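Notebook, Dobos cell, sorting planner
Jan 25, 2022

Continued with the task ordering in the planner. The goal is still the same: bricks go to the bin of their own color, two arms, shared workspace, no waiting longer than necessary.

The old version gave each arm a fixed half of the floor. It is safe but slow, and the arm with the nearer pile does most of the work. Now each arm must ask the Wornia scheduler for a lock before it goes over a bin. The lock is per bin and has a timeout of 3 seconds. I also moved the release to the moment when the wrist is above the rim height, before it was only at the home pose.

Changed the color thresholds too. Yellow brick on beige floor is the weak case, and red inside the white bin gives a pink reflection on the wall which the segmentation takes for a second object. I raised the minimum area and it is better, but please check it on the Garnonthorpe logs before merging.

Overhead view first, then three from the wrist cameras:

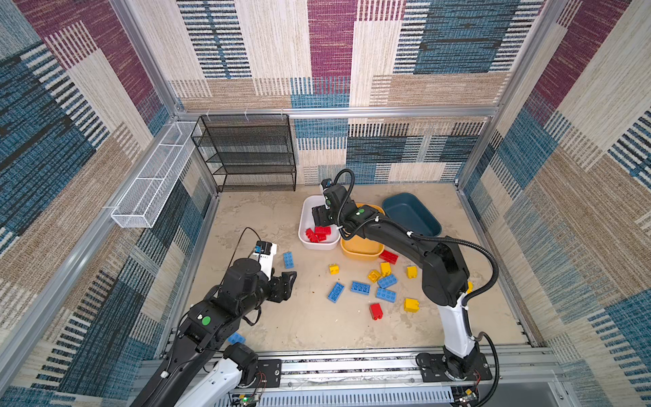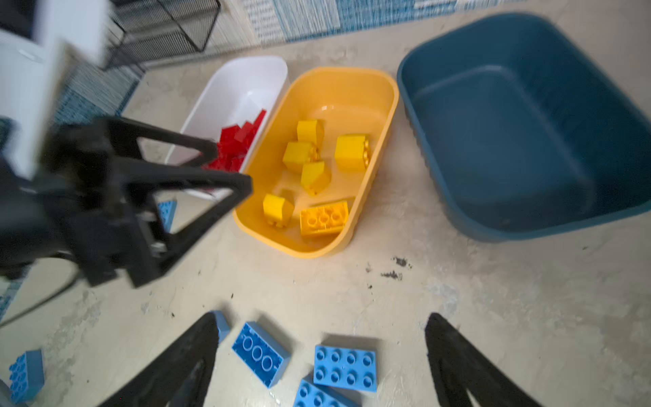
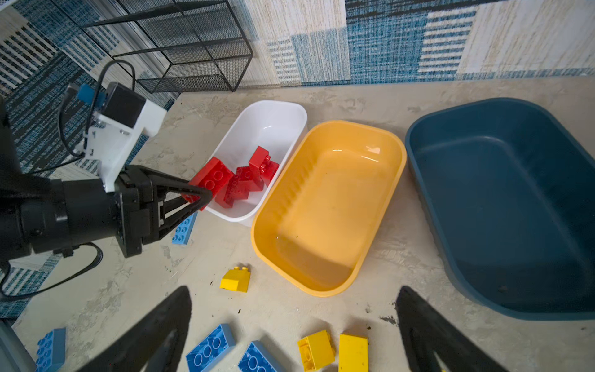
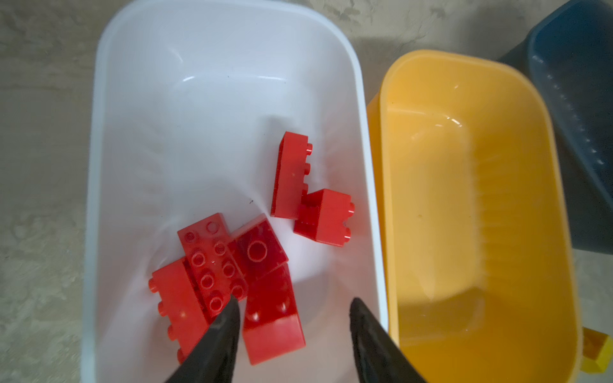
The open question is the grasp pose when bricks touch each other. The Trokari grasp node returns up to 7 candidates and takes the one with the best score, but it does not know what the neighbor brick will do when the finger goes down. I would like to add a small cost for contact. First try with weight 6, later maybe we can tune it.

To do:
- log who holds the lock, with time stamp
- replay episode 44 with the new release rule
- ask if the hand-eye calibration file of the left arm is the new one, the date inside looks old to me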